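Mikon wrist kit, 2-strap set

For recording hand demonstrations. People do the job with their own hands, your model gets the examples. No robot needed at the recording stage.

What you get:
2 wrist straps with printed marker bands
2 small marker units, one per strap
cables
4 spare bands

Straps go on over bare wrists, snug but not tight. Fingers stay free, so paper, cloth, bags, anything floppy is fair game. Rings can stay on. Camera goes on the head, looking down at the hands.

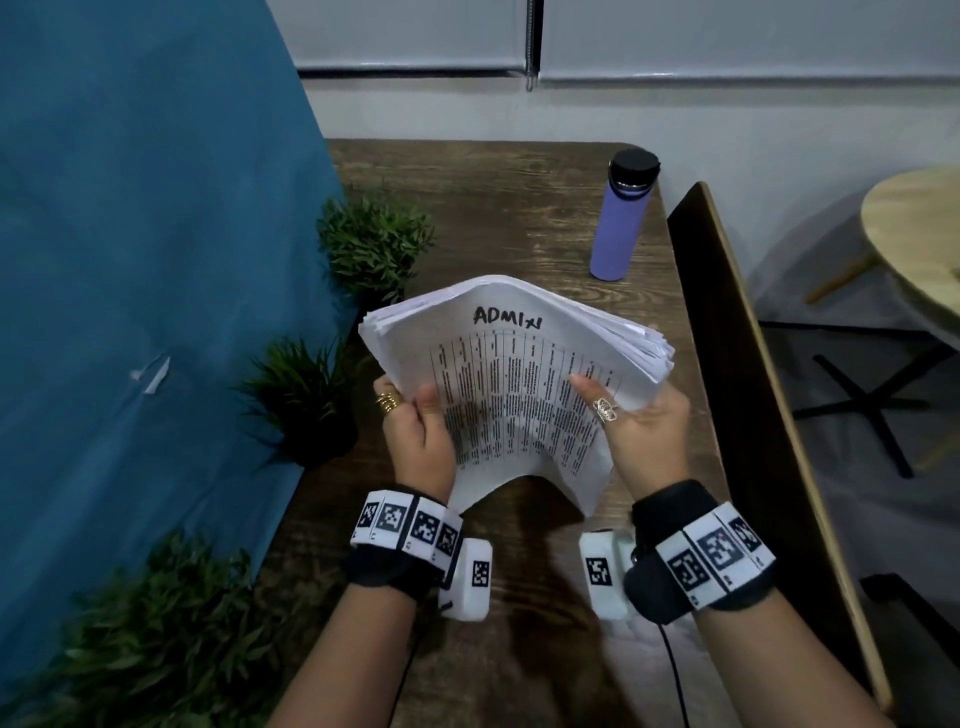

Mélanie Després
Product lead, Mikon

Paper handling is what most buyers ask about so thats what we show. Thick stack, held upright, both hands on it, pages fanning out. Hard stuff for a gripper to learn, bends differently every time. Keep the square markers facing the camera as much as you can, long sleeves pushed up.

Our own paper set (project name Gritumov) is at 3,721 clips now. Squaring, flipping, fanning, passing left to right. Sample pack of 294 clips comes with every kit, download link is in the confirmation email.

Notes
- Route cables down the forearm, leave some slack at teh elbow
- Wipe bands with a damp cloth, no alcohol, it lifts the print
- Torn band = swap it, dont tape it
- Recalibrate after any swap

Older Tóth bands do not fit this strap. Adapter planned for February.

Orders and bulk pricing through Brinonon, ask for the 2-strap set by name.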